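Folding fleece for a shallow drawer

Posted in Household, Monday

The chest of drawers in the back bedroom is a Trekholm, the low one with four drawers, and the inside height of each drawer is less than the outside suggests. The front panel promises a deep drawer. The runners and the base take their share, and what remains is suitable for shirts and not much else. I have owned it for long enough to stop complaining about this and to start folding accordingly.

This post covers dark knitwear and fleece, which is the category that causes most of the trouble. Cotton shirts hold a crease and stay where they are put. Fleece has loft: you press it flat, take your hand away, and it rises again. A jacket folded in the ordinary shop manner (sleeves behind, bottom up to the collar) ends up as a cushion that jams the drawer above it.

Working surface

I fold on the bed. A table would be better for the back, but mine is too narrow for a full garment with its sleeves out. The mattress gives slightly, so the pressing has to be done with the flat of the forearm and not the fingertips. A fitted sheet pulled tight is enough. Duvet and quilt go to the far side, out of the way, because fleece drags on quilting and the hem ends up crooked.

Patterned sheets are an advantage with black clothes. The edge of the garment is easy to see against them, and a repeating print gives something to line the hem up with.

The fleece

My test piece was a 400 g jacket from Araser, weighed on the kitchen scales with the pockets empty. The method is as follows.

Lay it face up and smooth it from the middle outwards. Do up the zip, if there is one, to the top. Take one sleeve and bring it straight across the chest, level with the shoulders, with the cuff stopping short of the opposite side. Do the same with the other sleeve, but lay it a little lower, so that the two do not sit on top of each other. This is the only part of the method that matters much. Two sleeves stacked on one line make a ridge, and the ridge sets the height of the finished parcel.

Then fold in both sides to meet at the centre, press, and fold up from the hem in thirds. The hem on most fleeces is cut in a curve, so the first third will look uneven. Leave it. Pulling it square stretches the back panel, and it springs out again in the drawer.

Leggings and soft trousers

These are simpler. One leg goes over the other, seams together, and the crotch point is tucked in to leave a straight edge. After that it is a matter of how many times to fold. I tried it in halves and in thirds. Halves are quicker, but the last fold is always fighting the thickness of the others. Thirds give a flatter block, and the waistband can be tucked into the final fold so that the block can be picked up in one piece. 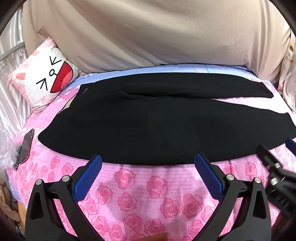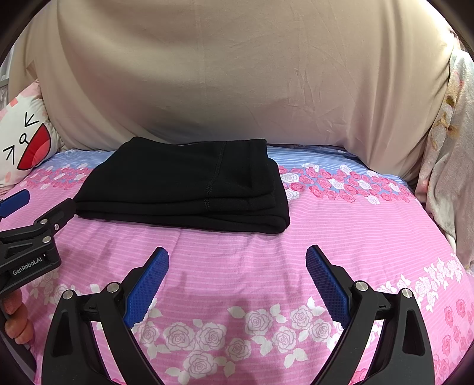
Black fleece with a sleeve laid across, then a black garment folded down to a block.

Rounded edges on a folded block are normal in soft knit. They can be reduced by pressing after every fold instead of once at the end, although not removed. Anything with a raised seam should be folded so that the seam runs along the block and is not doubled back on itself more than once, or it leaves a mark that is still there when the trousers are next worn.

Measurements

I measured the drawer properly this time. The inside width is 322 mm on each side of the divider. The divider is my own addition, a strip of plain board held with two small brackets, and it can be moved. With 20 mm allowed for the hand to get in, that leaves 302 mm of usable width per side.

A block of leggings stood on its long edge fits without trouble. A fleece does not stand up well and has to go in flat, one deep. I get 4 fleeces to a drawer, two on each side, the lower one turned so that its thick end lies under the thin end of the upper. Any more and the drawer catches on the way out.

Boxes

I also tried two sets of fabric boxes. The Bisgaard ones have a stiff base and soft sides, and the sides bow outwards once there is fleece in them, which uses up the width I had just gained. The Kellum ones are stiffer and hold their shape, but the stitched rim stands slightly proud of the drawer front. I kept one Kellum box for socks, in a different piece of furniture, and sent the rest to the charity shop. For leggings no box is needed if the row is full. When half of them are in the wash, a folded pillowcase at the end of the row – a plain one, rolled fairly tight – stops the others falling over.

Some smaller points

Dark fleece collects lint from anything pale that it is folded against. I go over it with a roller before the first fold, since afterwards most of the surface is out of reach.

Clothes that are slightly damp should not be folded at all. Fleece feels dry on the outside well before the cuffs and the collar are. I check the pocket bags, which are usually the last to go.

Vacuum bags work for storing things over the summer. For clothes in weekly use they are a nuisance, and the creases they leave in knitwear take several days on a hanger to drop out.

The second drawer is still to do. It contains scarves, one swimming costume and a quantity of single gloves, and the divider will have to be moved to suit the scarves first.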